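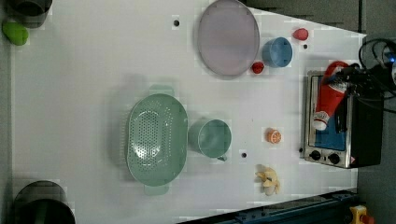
The white table with the oval plate, the sage-green colander and the smaller pieces, toaster oven to the right.

Journal > Household > Kitchen

Setting Out the Play Kitchen Table

Khalil Srour
January 2019
3 minute read

Readers of this journal will recall that the household undertook in April to bring its kitchen playthings under some form of order. The present entry records the arrangements now in force for the table.

The larger vessels are placed first. The oval plate, in a pale lavender-grey, has been assigned the upper middle of the table, and the colander lies lengthwise below it and to the left. It is a satisfactory piece, with a flat tab handle at either end and a close grid of drainage holes across the floor. The green mug is kept beside it on account of the colour, the two being of the same muted shade. The light-blue cup belongs with the plate.

Food is set out last. The half orange and the partly peeled banana are the pieces most often requested by younger guests, and the banana in particular has been the subject of some dispute. It is now placed towards the lower part of the table, within reach of all parties. Two small red fruits remain near the blue cup. My sister holds that they are strawberries; my nephew maintains that they are peppers and serves them accordingly. No ruling has been issued.

The position of the toaster oven was considered at greater length. It had previously stood at the back, where it obstructed the plate. It has been moved to the right-hand side with its silver front turned to the left, facing the food, and it is to remain there until further notice.

Storage continues to be provided by two Plamolik boxes, one for vessels and one for food. A third box, from Sandovmont, was tried over the winter holidays and found too shallow for the colander. It has been reassigned to crayons.

Guests are requested to observe the following. Pieces are to be returned to the table at the end of play, and the adults will see to the boxes. Real food is not to be placed in the colander. Any piece taken home in a coat pocket may be returned by post or at the next visit, without explanation.

A note on the shelving beside the window will follow once the brackets have been delivered.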